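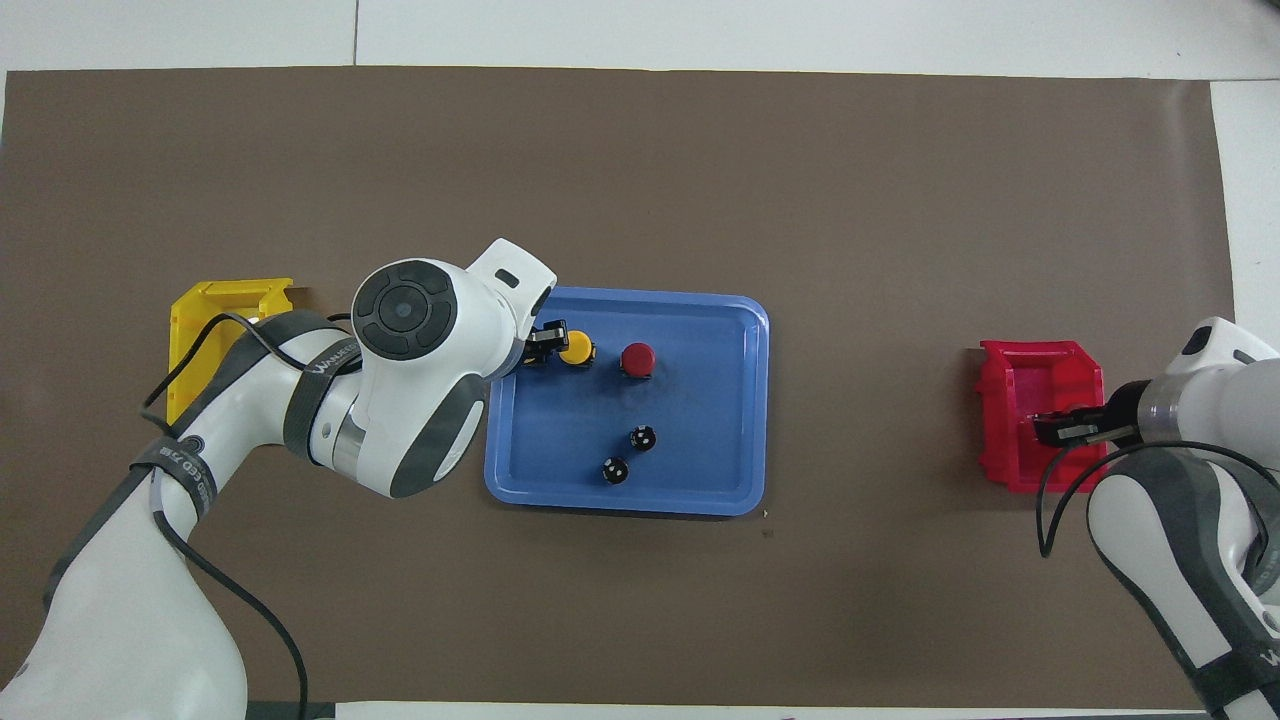
図1 双腕アームによる色別仕分け。左のグリッパーは黄色の部品の横、右のグリッパーは赤い箱の手前側に入っている。

自動化システム概論 配布資料
Brollcombe実習棟 公開実演の講義ノート
実演日 2025/04/16
担当 Usha Menon
実演操作 Žydrūnas Paju、Rocío Fuentealba

1. 資料の範囲

公開実演で扱った小部品の仕分け作業について、セルの構成、動作の区分、失敗の扱いをまとめる。アームの運動学は前回までの資料を参照。視覚処理の学習手法は11月の回で扱うため、入出力の定義だけを載せる。
実演は前半が連続動作、後半が一時停止を挟んだ説明であった。後半の停止位置は操作者が選んだもので、制御プログラム上の状態の境界とは一致しない。ノートを見返すときは、口頭説明の順序と状態番号の順序が違うことに注意する。

2. 作業の定義

対象はトレイに立てて置かれた小さな電気部品である。赤いキャップの押しボタンは赤い箱へ、黄色いキャップの押しボタンは黄色い箱へ入れる。黒い円筒形のコンデンサは仕分けの対象外とし、トレイに残す。
したがって作業の終了条件は「トレイが空であること」にならない。対象部品がトレイ内に検出されず、かつ両グリッパーが待機姿勢に戻った時点を終了とする。コンデンサの個数は終了判定に使わない。実演の前の試行では、コンデンサの転倒を部品の消失と誤って判定し、終了条件が先に成立した例が記録されている。現在の判定は対象部品の検出結果だけを参照する。
部品の初期配置は操作者が手で決める。列をそろえる必要はないが、キャップを上に向けること、トレイの縁に接触させないことが条件になっている。縁に接した部品では、外側の指が入る隙間が確保できない。

3. セルの構成

作業面は白い天板に茶色の紙を敷いたものである。紙の上に青いトレイ、その両側に赤と黄の部品箱を置く。箱はいずれも前面が開いた形で、開口部をトレイの側に向ける。
ロボットの側から見ると、黄色い箱が左、赤い箱が右になる。向かい側から見れば左右は逆になる。見学者の立ち位置は向かい側であったため、レポートで「左のアーム」と書く場合は必ずロボット基準とする。見学者基準の記述は混乱のもとになるので減点の対象とする。
アームは二本で、先端にそれぞれ平行開閉グリッパーが付く。左アームが黄色、右アームが赤を受け持つ。担当を色で固定したのは、搬送経路がトレイの中央で交差しないようにするためである。黄色の部品がトレイの右端にある場合には左アームが中央を越えて手を伸ばすことになり、干渉の問題は残る(6節)。

図1の時点でトレイにある部品は、黄色と赤が一つずつ、黒が二つである。色の割り当てを確認するにはこの図が使いやすい。

4. 座標系と教示点

作業座標系の原点はトレイの中心に置く。x軸は右の箱の方向、y軸はロボットから遠ざかる方向、z軸は鉛直上向きとする。各アームの基準座標系から作業座標系への変換は、アームごとに個別に求める。
作業座標系をW、左アームの基準座標系をL、右アームの基準座標系をRと書く。部品の位置はWで表し、左アームへの指令は次の式で求める。

p_L = T_LW × p_W

右アームも同じ形である。

p_R = T_RW × p_W

T_LWとT_RWの誤差は互いに独立に生じる。そのため、同じp_Wを両方のアームに与えても指先の位置は厳密には一致しない。片方のアームで測った補正量をもう片方に流用してはならない。Zulema Cabralの補足によれば、前年度の演習で最も多かった誤りがこの流用である。
教示点は、待機点、箱の上方の接近点、箱の中の解放点に限られる。トレイ側の点は視覚処理の出力から毎回計算するので、教示点として保存しない。トレイをずらした場合は、原点の再設定だけで対応できる。箱をずらした場合は、接近点と解放点の両方を教示し直す。

5. 動作の区分

一個の部品を運ぶ動作を、次の状態に分ける。

S0 待機
グリッパーを開き、紙面の上方で停止する。画像の取得はこの状態でのみ行う。アームがトレイの上に残っていると部品が隠れ、検出数が不足する。

S1 選択
検出結果から次の対象を決める。同じ色の部品が複数ある場合は、隣の部品との距離が大きいものを先に取る。距離の差が小さいときは箱に近いものを先にする。

S2 接近
対象の真上まで水平に移動し、指の向きを合わせる。指の開閉方向は、隣の部品がある方向を避けて決める。二つのボタンが左右に並んでいれば、指は前後から挟む。

S3 下降
z軸方向にだけ動かす。下降中に水平方向の補正を入れない。補正が必要と判断した場合はS2に戻る。

S4 把持
指を閉じる。指の開度が部品幅に相当する範囲で止まれば把持成立、全閉に達すれば空振りと判定する。

S5 上昇
トレイの縁を越える高さまで鉛直に上げる。縁を越える前に水平移動を始めると、部品の下部が縁に当たる。

S6 搬送
箱の接近点まで移動する。

S7 解放
箱の開口側から指を入れ、底に近い位置で開く。高い位置から落とすと部品が横向きに転がり、開口部から外に出ることがある。開いた後は入れたときと同じ経路を逆にたどる。

S8 復帰
待機点に戻り、S0に移る。

S4の判定で使うのは開度だけで、力の値は使っていない。このため、キャップだけを浅くつかんだ場合も把持成立となる。浅い把持はS5で部品が傾く原因になり、S7での向きにも影響する。把持の深さを判定に加えるかどうかは検討中とのことである。
S4からS5への移行には待ち時間の上限があり、2000ミリ秒を超えると把持を中断してS2に戻す。同じ部品で中断が続いた場合、その部品を保留として扱い、別の部品を先に処理する。保留の部品は最後に再試行する。

6. 双腕の同時動作と排他

二本のアームは並行して動作できる。ただしトレイの上方は共有領域とし、S2からS5までの間は一方のアームだけが入ることを許す。箱の側の領域はそれぞれの専有とし、排他は設けない。
排他は単一の占有フラグで管理する。S1を終えたアームがフラグを要求し、取得できればS2に進む。取得できなければS1で待つ。S5を終えた時点でフラグを返す。
この方式では、一方が把持しているとき他方は解放または復帰の途中にあるのが理想的な進み方になる。一方の指がトレイの部品に寄り、他方の指が箱に入っている状態がこれにあたる。把持側の所要時間が伸びると、他方はS1で待つことになる。
フラグの返却をS5の終わりとした点には異論もある。返却をS6の途中まで遅らせれば安全側になるが、待ち時間が増える。Jocelyn Manaloの見解では、現在のトレイの大きさなら遅らせる必要はなく、トレイを大きくするときに見直せばよい。講義ではこの見解を前提に計算を行った。

一周期の時間の見積もりは次のとおりである。左右の処理数が等しく、待ちが生じない場合、部品一個あたりの平均時間は単腕のときの半分になる。共有領域の占有時間をtc、専有領域での時間をtpとおくと、単腕の周期はtc + tpである。双腕で部品二個を処理する周期は次の大きい方になる。

T = max(2tc, tc + tp)

tpがtcより短いときは共有領域が律速になる。この場合は搬送速度を上げても全体の時間は短くならず、改善の対象はS2からS5に移る。逆にtpがtcより長い場合は、箱までの移動と解放が律速になる。箱をトレイに近づける案は後者の場合にだけ効果がある。
色の数が偏った配置では、片方のアームが先に仕事を終える。残りは単腕動作となるため、上の式は適用できない。 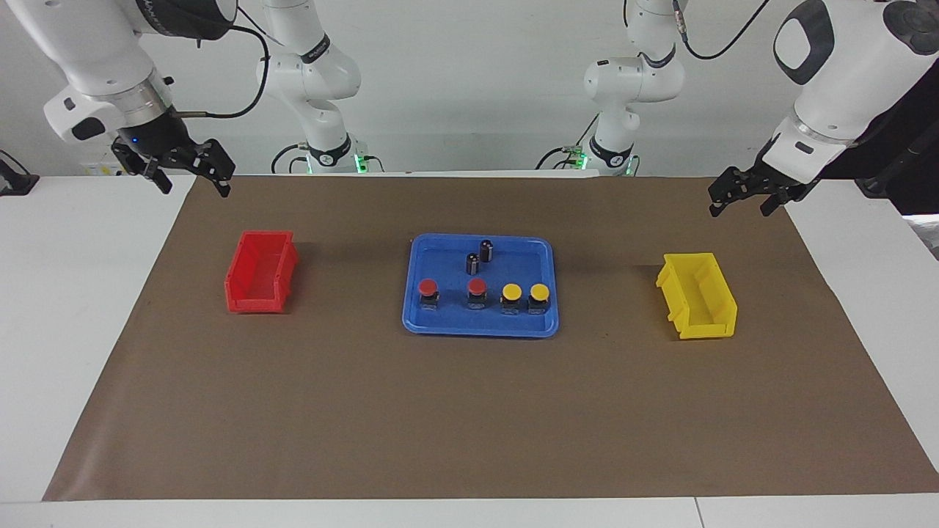

箱の位置を入れ替えたときに変更が必要な設定はどれか。
色とアームの対応表、および各箱の接近点と解放点の教示値を変更する。トレイを動かしていなければ、原点の再設定は不要である。

7. 視覚処理の入出力

入力はS0で取得した画像、出力は部品ごとの種別、作業座標系での位置、隣接部品の方向である。種別は赤ボタン、黄ボタン、その他の三種とする。コンデンサを独立した種別にしていないのは、仕分けの動作に違いが生じないためである。ただし「その他」に分類された部品も障害物としては扱い、S2での指の向きの計算に含める。
図2の配置では、手前の列に赤と黄の押しボタンが並び、その奥に黒いコンデンサが二つ立っている。コンデンサの直前にある赤ボタンでは、奥側の指の逃げが問題になる。前後から挟むと指がコンデンサに近づくため、左右から挟む向きが候補になる。左右の隣との間隔も同時に確認する必要がある。
位置の算出にはキャップの中心を使う。黒い下部は隣の部品の影と区別しにくく、輪郭の抽出が安定しない。キャップの中心と下部の中心は直立していれば水平方向で一致する。部品が傾いている場合はずれるので、傾きが大きい候補は対象から外して保留とする。
茶色の紙は、白い天板からの反射を抑えることと、部品・箱の色との分離をよくすることを目的に敷かれている。紙のしわは影を作るが、検出範囲をトレイの内側に限っているため、結果への影響はない。しわの影響を受けるのは、トレイの外に落ちた部品を探す処理である。

8. 記録データ

各試行では、関節角、グリッパーの開度、状態番号、画像を共通の時刻で記録する。公開実演までに蓄積された記録は2668試行で、このうち300試行を評価用に分けてある。評価用の試行は調整に使わない。
記録の形式はVavaterの書式に従う。解析にはPrunavardを用い、状態番号ごとの所要時間を取り出す。Prunavardでは、排他待ちの時間がS1に加算されて出力される。選択の計算時間だけを知りたい場合は、フラグの要求時刻を別に読み出して差し引く。集計表をそのまま引用し、S1の計算が遅いと結論したレポートが過去にあった。
中断した試行も削除せず、中断時の状態番号を付けて残す。成功率を計算するときの分母には中断を含める。分母から除いた数値を示す場合は、その旨を表の注に書くこと。

9. 失敗の分類

実演の説明で使われた分類を以下に示す。

空振り
指が全閉に達したもの。位置の誤差、または下降中に部品が動いたことによる。

浅い把持
開度の判定は通るが、上昇または搬送の途中で部品の姿勢が変わるもの。開度だけの記録からは検出できない。画像を見て人が判定する。

隣接接触
指が対象以外の部品に触れたもの。対象部品の搬送が成立していても、隣の部品が倒れた場合は失敗に数える。

解放不良
指を開いた後、部品が指の側に残る、または箱の外に出るもの。

誤分類
色と箱の対応が違うもの。視覚処理の誤りと、対応表の設定の誤りを分けて記録する。対応表の誤りでは全数が逆になるので区別は容易である。

一つの試行に複数の失敗が含まれる場合は、最初に起きたものを代表とする。隣接接触で倒れた部品をその後に空振りした場合、代表は隣接接触である。後に起きた失敗は備考欄に残す。

10. 操作上の注意

セルに手を入れるのは、両アームがS0にあり、操作者が停止を宣言した後に限る。片方のアームの停止だけでは足りない。部品の補充はトレイの外で行い、トレイごと置き直す方法もあるが、その場合は原点の確認を行う。
ケーブルはアームの外側で余長を持たせてある。手首の回転量を変更した場合は、低速で一周期を動かし、ケーブルが箱に掛からないことを見る。特に箱の開口側に指を入れるS7では、手首の姿勢によってケーブルの位置が変わる。
紙を張り替えたときは紙の端の浮きを確認する。z軸の基準は天板ではなく紙の上面でとってある。

11. レポート

実演の記録から一つの状態を選び、その状態が周期時間に与える影響を述べる。tcとtpの値は配布データから各自で求め、6節の式のどちらの項が大きいかを示すこと。左右の処理数が異なる試行を使った場合は、単腕動作に移った時刻を明記する。
改善案を書く場合は、変更する設定、影響を受ける状態、増える可能性のある失敗の分類を併記する。速度を上げるという記述だけでは改善案とみなさない。
データの所在は講義用の共有領域、フォルダ名はBarbieriとする。読み出しに関する問い合わせはRocío Fuentealba、変換行列に関する問い合わせはZulema Cabralへ。

12. 前回資料の訂正

状態図のS4からS1への矢印は誤りで、正しくはS4からS2である。排他フラグを保持したまま戻るため、中断の直後に他方のアームが共有領域へ入ることはない。
記号tpの説明にあった「搬送時間」は、「S6からS8までの時間」に改める。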